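Table-clearing arms still slow on mixed crockery, Kimstead trial finds

13 May 2018

A robot arm can now clear a small table of plastic dishes without help on most attempts, but it remains well short of the pace and reliability a canteen or a household would expect, according to results released by the Kimstead test laboratory.

The trial, run with the software firm Motodbridge and the catering supplier Getex, logged 2132 separate pick attempts over the winter. Each attempt was scored on whether the arm took hold of the intended dish, lifted it clear of its neighbours and set it down in the correct place. A run was stopped if a dish left the table or if the controller asked for help more than twice.

Cups gave the least trouble. A cup has a wall that a two-finger gripper can close on from above, and a small error in position usually does no harm. Bowls came next, with most failures put down to the fingers meeting the rim at a poor angle and tipping the bowl before the grip was firm. Flat plates were the weakest category by a wide margin. The rim of a plate lies close to the cloth, the fingers have little room beneath it, and a push of a few millimetres in the wrong direction slides the plate away from the point the software had planned for.

The control program, named Pal, works from a single overhead view taken at the start of each pick. It finds the outline of each dish, sorts the dishes into cup, bowl or plate, and chooses an order of removal. It does not look again until the arm has withdrawn. If a dish moves during the approach, the arm carries on to the old position and usually closes on nothing.

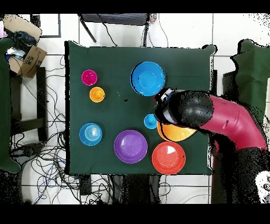 Colour plays a larger part than the developers had wanted. Pal separates dishes from the background mainly by hue, and scores fell when plain white crockery was laid on a pale cloth. Glare was a second source of error. A bright reflection inside a plate was sometimes read as a separate object, and the arm then spent a cycle reaching for it. Motodbridge says a revised version will compare views taken under two lighting settings, and expects this to remove most of the false readings.

Speed is the other limit. The laboratory did not publish a full timing table, but it gives a median of some 400 seconds to clear a setting of mixed dishes, including pauses for planning. A person asked to do the same job by hand was finished before the arm had put down its first plate. The report notes that planning took up more of the total than movement, and that faster joints would therefore bring only a modest gain.

Stacking was left out of the scored results. In a short side test the arm was asked to place one bowl inside another, and it managed this when both were of the same pattern. Bowls of different widths were often released off centre. Nested dishes also defeat the overhead view, as the lower one is largely hidden and Pal tends to treat the pair as a single item.

No food, liquid or cutlery was used at any stage. The report is plain about what this leaves open — a used plate has a shifted centre of weight, a slippery rim and often a fork lying across it. Glass and china were also excluded, on grounds of cost and safety. The grip force was fixed for the whole trial at a level suited to plastic, and the laboratory makes no claim about how the same setting would treat a thin tumbler.

Getex, which supplies trays and dishwashing racks to schools and works canteens, had asked whether an arm of this type could unload a return trolley. The answer in the report is that it could not do so at present without a member of staff standing by. Sorting clean cups into racks is described as the nearest practical use, provided the cups are of one shape and arrive upright.

For the home the outlook is more distant. The arm needs a fixed mounting and a clear space to swing in, and its camera has to be calibrated again whenever the table is moved by more than 2 centimetres. Calibration takes a trained operator and is checked against 4 printed markers.

A second round of tests is due to start in September. It will add metal cutlery and patterned cloths, and Pal will be allowed to take a fresh view midway through each reach. The pick log from the first round is available from Kimstead on request — the planning code is not included.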